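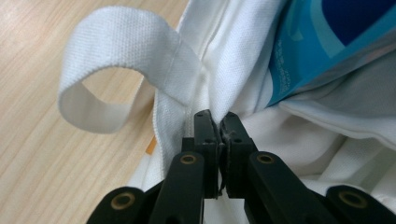

# Polos brancos a ficarem amarelados com água dura

**Café Ullatetti**

Temos fardas brancas de algodão para o serviço de sala e ao fim de poucos meses perdem o branco. Não são nódoas. É um tom geral amarelo-acinzentado, pior na gola e debaixo dos braços. O tecido também fica áspero: quando se apanha uma prega, como nesse pano branco da fotografia, nota-se logo ao toque que já não é o mesmo. Lavamos com detergente em pó Darkico, dose cheia, programa de algodão, e juntamos lixívia quando o caso é mau. A água da rede é muito dura. A última análise afixada deu 279 mg/l de carbonato de cálcio e dizem-me que no verão chega até 405.

Queria saber se o problema é da água, do detergente ou da lixívia, e se ainda há forma de recuperar as peças que já estão amarelas. Comprar fardas novas todos os anos não está nos planos.

**Lavandaria Psarras**

É provavelmente das três coisas ao mesmo tempo, mas comece por deixar a lixívia. Nas zonas de suor a lixívia de cloro agrava o amarelo, e se a peça tiver elastano ou um acabamento óptico estraga ainda mais depressa. O que se usa para branco é percarbonato de sódio, que se vende em pó em qualquer drogaria.

Para recuperar as peças:

1. Dissolver o percarbonato em água quente, na dose da embalagem, e só depois meter a roupa. Confirmar antes na etiqueta a temperatura máxima.
2. Deixar de molho 2 horas. Mexer de vez em quando.
3. Lavar a seguir no programa normal, com detergente e sem amaciador. O amaciador deixa uma película que prende a sujidade.
4. Enxaguamento extra. Com essa dureza é indispensável.

Se a gola continuar escura, esfregue com sabão azul e branco antes do molho. E não passe a ferro uma peça que ainda tenha amarelo, o calor fixa-o.

Para ver se resultou, estenda a peça já seca numa superfície clara, com luz do dia. Numa mesa de madeira clara o amarelo confunde-se com o tom do tampo, por isso ponha por baixo uma folha de papel branco e compare com ela.
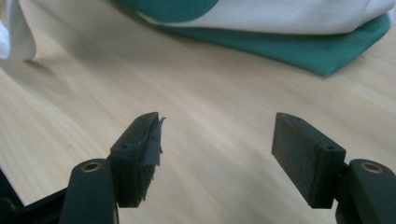
**Favwood**

vinagre no enxaguamento e sol. a minha avó fazia assim e nunca teve roupa amarela. mas não misturar com lixívia, faz mal respirar aquilo

**Darkico_utilizador**

Concordo com a primeira resposta quanto à lixívia, mas acho que falta falar da água. Com 279 mg/l uma parte do detergente gasta-se a combater o calcário e o resto não chega para a sujidade. O que não sai fica na fibra, e daí o cinzento e a aspereza. Veja na embalagem a dose para água dura, que costuma ser diferente da dose normal, ou junte um anticalcário em cada lavagem. Não encha o tambor. 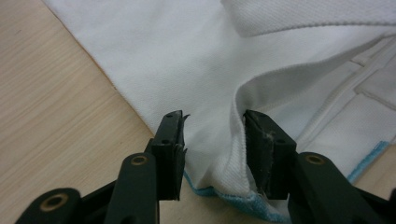

Outra coisa que conta é a malha. O piqué tem relevo e guarda mais resíduos do que um jersey liso, portanto precisa de mais água e de tambor folgado. Se os seus polos forem do género do que se vê acima, branco com um remate azul na bainha, faça primeiro um teste de cor numa ponta do remate: humedeça, aplique um pouco da solução de percarbonato, espere e encoste um pano branco. Se o pano sair azul, não ponha a peça de molho. Nesse caso trate só a gola e as axilas, à mão, e passe logo por água fria.

Eu fiz isto com fardas parecidas e precisei de 4 lavagens até ficarem aceitáveis – as mais velhas nunca voltaram ao branco de origem. As que tinham levado lixívia muitas vezes foram para panos.

**Café Ullatetti**

Obrigado a todos. Já encomendei o percarbonato e vou começar pelas fardas menos gastas. A máquina tem botão de enxaguamento extra e nunca o tínhamos usado. O vinagre fica para depois, porque o cheiro numa sala de refeições não me convence. Quanto ao anticalcário, alguém sabe se em pastilha faz o mesmo efeito que em pó?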